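5. Preparación de la celda de extracción desde contenedor
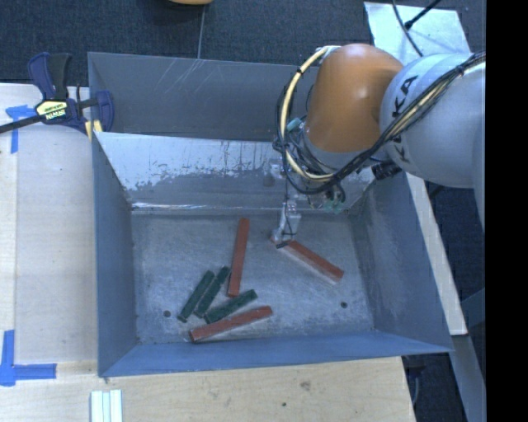 Figura 5-1. Pinza junto a un bloque rojizo dentro del contenedor. Mordaza de fijación en el borde superior izquierdo.

Esta sección se aplica a las celdas Praltness con contenedor metálico abierto sobre mesa de madera. Antes de empezar, lea la sección 2 (Parada de emergencia) y compruebe que tiene a mano la hoja de registro de la celda.

5.1 Fijación del contenedor

1. Con el brazo en posición de reposo y la parada de emergencia pulsada, coloque el contenedor sobre la mesa.
2. Alinéelo con las referencias de cinta adhesiva. Si una cinta está levantada o rota, cámbiela antes de seguir.
3. Sujete el borde con la mordaza. La almohadilla debe apoyar plana contra la chapa.
4. Empuje el contenedor con la mano desde el lado opuesto. Si se desplaza, vuelva al paso 2.

NOTA: Las marcas de roce en el fondo y en las paredes son desgaste normal. Retire el contenedor del servicio si aparecen rebabas o abolladuras que impidan a una pieza quedar apoyada.

5.2 Carga de las piezas

1. Deposite los bloques a mano. No los vuelque desde una caja.
2. Deje orientaciones variadas. Se admiten bloques casi paralelos con una separación estrecha, siempre que los dedos puedan entrar por otro lado.
3. No cargue más de 9 bloques por ciclo.
4. Anote en la hoja el número de bloques de cada color.

PRECAUCIÓN: No introduzca las manos en el contenedor con los accionamientos habilitados, tampoco a velocidad reducida. Para recolocar una pieza, pulse la parada y espere a que se apague el piloto de la consola Trodura.

5.3 Revisión de cables y manguera

1. Recorra con la vista el mazo de cables desde la pinza hasta el eslabón del brazo.
2. Mueva el brazo en modo manual hasta las cuatro esquinas del contenedor. El lazo de la manguera no debe tocar las paredes ni la mordaza.
3. Si hay contacto, detenga el movimiento y corrija las bridas. No compense el roce cambiando la trayectoria.

5.4 Primer ciclo

1. Cierre el acceso y confirme que no queda personal dentro.
2. Seleccione el programa 13 y active el modo de prueba.
3. Ejecute una sola aproximación y deténgala con la pinza junto al bloque. Compruebe desde fuera la alineación de los dedos.
4. Complete la toma y la retirada — el operario mantiene la mano en el pulsador durante todo el recorrido.
5. Repita las comprobaciones de 5.1 cada 29 ciclos.

Si la consola muestra el aviso 23 (pieza no alcanzable), no fuerce la toma. Recoloque el bloque según 5.2 y reinicie desde el paso 1.

Los cambios en este procedimiento los autoriza Yiğit Güler, responsable de celda.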